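Seven Workshop Glue Tips I No Longer Believe (and a Few I Still Do)

By Toàn Lò
6 December 2024

Every December the same glue advice comes around again, usually in a list, usually with a stopwatch time attached to each tip. I have been sticking things together in a cold garage for long enough to be suspicious of most of it. What follows is what I do at my own bench, and you're welcome to be suspicious of that too.

More clamps, more strength

I own a lot of clamps and I like them. They don't make a bad joint good. If the two faces don't meet when you press them together dry with your hands, no amount of tightening will fix that for long. All you get is a board under tension and a thin bead of glue on the floor. Plane it again. Clamp until you see a small, even line of squeeze-out, then stop turning the handle.

Wipe the squeeze-out with a wet rag

I did this for years and spent the same years wondering why my stain came out blotchy. The rag thins the glue and pushes it into the grain. Leave the bead alone until it goes rubbery, then lift it off with an old chisel or a plastic scraper. On open-grained timber like oak, run painter's tape along both sides of the joint first.

Thirty minutes and you're done

The bottle of Tistus wood glue on my shelf says 30 minutes. Thirty minutes of what? It will hold its own weight by then, in a warm room. My garage isn't a warm room from first frost to spring thaw, and I leave everything overnight. I've had a drawer front come off in my hand because I trusted the label, and I had to scrape the whole joint back to bare wood before I could try again.

If the glue has frozen at any point, be wary. Squeeze a bit onto scrap. If it comes out stringy or like cottage cheese, bin it. Mine now lives in the hall cupboard over winter, next to the boot polish.

Bench covers

There's a silicone mat from Rurneren that costs more than my block plane, and I've been told several times that I need it. The glue does peel off it. So does whatever you're trying to keep still while you sand. Brown paper off a big roll costs next to nothing, it shows you where the drips went, and you can write measurements on it.

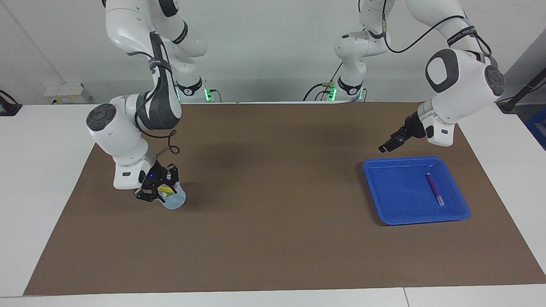

Tape the paper at the corners only, and underneath if you can manage it, so there's no edge to catch a sleeve. Change it when it gets crusty. A dried blob under a pine board will leave a dent you won't notice until the varnish is on. For epoxy I put waxed paper on top, as ordinary paper will bond to the job and you'll be sanding it off for the rest of the afternoon.

Superglue and baking soda

All right, this one works. It sets hard in moments and fills a small gap. It also gets hot, gives off fumes that sting the eyes, and leaves a gritty white lump that won't take colour. Fine for the underside of a plastic bin. I wouldn't put it on anything you look at.

Sand to 2,000 grit before gluing

Somebody repeated this to me in a hardware store last winter with great confidence. For metal polishing, sure. For a wood joint, a clean, freshly planed face is what you want, and if you have to sand, I stop well before 200. Burnished wood doesn't take glue well. Try two offcuts and snap them over your knee if you don't believe me.

The expensive brush

Viltari sells a glue brush with silicone bristles for $46 a set. I bought it. It's a perfectly nice brush. An old plastic card with notches cut along one side spreads just as evenly on a wide board, and for mortises I use a sliver of scrap.

A few odds and ends that have held up:

Do a dry run with every clamp set to width before you open the bottle.

Store the bottle upside down in a tin, so the glue is at the nozzle and the air isn't.

Hot glue is for holding a template in place. A dab of rubbing alcohol at the edge will help it let go.

White vinegar softens old white glue, slowly. Try it on a chair rung before you reach for the mallet.

If a label says it bonds everything, read the small print on the back. Polyethylene is nearly always in there.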